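Windura adds version control to course publishing

Windura has released an update to its course authoring platform that lets administrators keep two published versions of the same course live at once. The feature is switched off by default and is set per course, on the Publish page.

When it is on, learners who have already started stay on the version they opened, and new enrollments go to the latest one. Completion records carry the version number in the export file — existing reports need one extra column.

The Kurkville training center tested the update on its electrical safety catalog, with 1122 enrolled learners. Of these, 969 were moved to the new version without a reset.
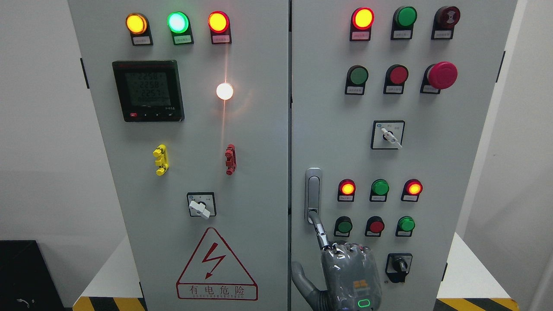
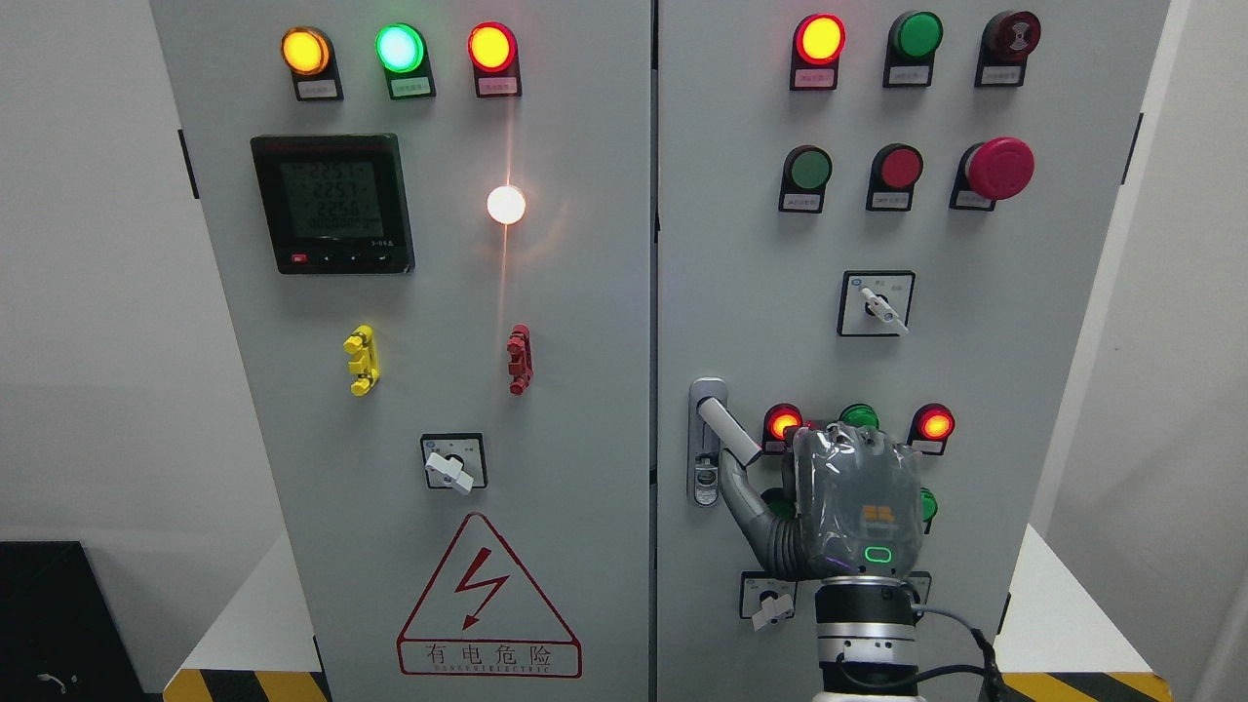

Control cabinet with pilot lights and a digital power meter.

Availability

The update reaches hosted accounts on Friday. Customers using the Kong connector must install the new package first. Jodar exports are limited to 40 courses per batch, as before. Older SCORM packages do not need to be rebuilt.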